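Home | News | Visits | Recipes | About | Contact

Print this page
E-mail this page

Open day at the Lavilholm test kitchen

The Lavilholm test kitchen opened its doors on Thursday, October 2, 2025, and I went along with Andor Gál, who cooks in a small apartment and was thinking of replacing his old stovetop pan. The kitchen is on the second floor of the former Dobos bakery. There is an elevator, but it was full of chairs when we got there, so we took the stairs.

Sign-in was at a table on the landing. We were given a paper map and a ticket for a bowl of soup. The ticket numbers had started at the first open day, and mine was 1,028. The tour began a little late, with 19 people in our group.

The first stop was the storeroom, where Lavilholm keeps its dry goods. Everything has a date on it in black marker. The guide explained that the oldest bag always goes to the front of the shelf, and that they had changed over to this in September after throwing out a lot of barley. After that came the dishwashing area, which was loud, and we did not stay long.

The small appliance room was the part Andor had come for. It is a quiet room and the talk was about tabletop cookers, mostly what size to buy and how to look after the outside finish. 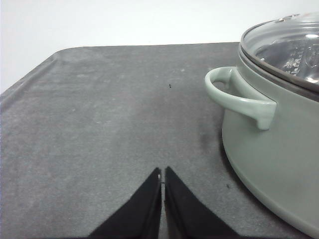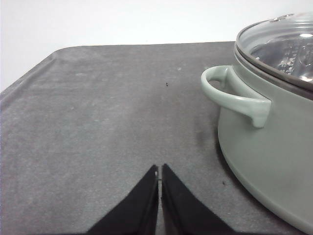
Sage-green pot with a glass lid

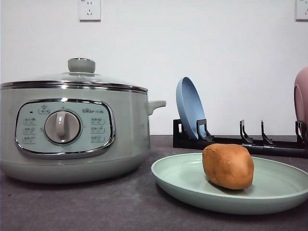

The advice on size was simple. Think about what you cook on a normal weeknight and buy for that, with a little room left at the top. A pot that is too big takes up space and is a nuisance to wash in a small sink. Andor had been set on the biggest one he could find and he wrote this down.

On cleaning, the guide told us to unplug the cooker, let it cool, and wipe the outside with a soft damp cloth. No scouring pads on colored finishes. Glass lids can be washed by hand with dish soap, and the rim should be dried well so water does not sit under the metal edge. Somebody asked about vinegar for hard water marks. The answer was to check the manual first.

There was also a question about instructions in a language you can't read. The guide's suggestion was to find a translated manual before the first use and tape a short list of the settings inside a cabinet door.

Soup was served in the hall by people from Flerolero, the catering company downstairs. It was lentil with carrot and needed salt, but the bread was good. We had two bowls each, as they were not strict about the tickets by then.

The shop was selling Etia dish towels and aprons. I bought two towels. Andor bought nothing and is still deciding on a cooker.

Parking behind the building is free after four. The street in front is permit only.

Back to Visits | Next report | Top of page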